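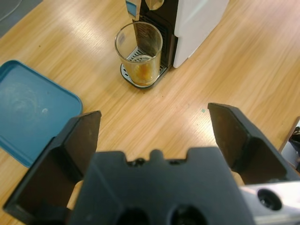 Revathi Devadiga thinks we should stop calling it a seed swap if half the people who come only want to take seeds home, and she said so before I'd even found my pen. So that's where we started!

Minutes > Gronby Garden Club > October
October, by Elvia Tovar
Minutes Plots Seed list Contact

Present were Revathi, Tomos Rees, Shewit Admasu, Tsehay Derese and me (taking notes, so blame me for the spelling). We got going at 7:10 pm.

On the name, Shewit pointed out that new gardeners have nothing to bring yet and shouldn't feel bad about it. Revathi said fine, but then call it a seed day. We went back and forth on this for longer than I'd like to admit and voted for Seed Day, four to one. Tomos was the one. He wants it noted that he liked the old name.

Last month's minutes were approved after I fixed the bean variety. It's Inlow, with one L.

Money: we have $3,425 in the account. The new water line on the Workneh Street side was quoted at $1,000 and Tsehay thinks we can get it down if we dig the trench ourselves. I said I'd dig for an hour and then I'd like to be replaced, please. Agreed to go ahead, with $1,000 as the limit. Tsehay will call them back.

Envelopes: we used about 800 last time and ran out of the small ones by noon. Shewit will order more, and she's asking for the kind you don't have to lick (thank you, Shewit). Tomos still has a box of the big brown ones in his garage if anybody wants them for squash.

Tomatoes took up the rest of the evening — they always do. Tsehay had blight in the two beds by the fence and pulled everything. She doesn't want seed from those plants going on the table, and we all agreed. Revathi asked whether the stakes can be used again. Tomos scrubs his with bleach and Shewit throws hers out, so we left that one open.

Compost: the left bin is full, please use the right one.

Any other business: Tomos asked about the old name again. Closed at 8:45 pm.

To do: Tsehay, water line. Shewit, envelopes. Me, new sign for the gate.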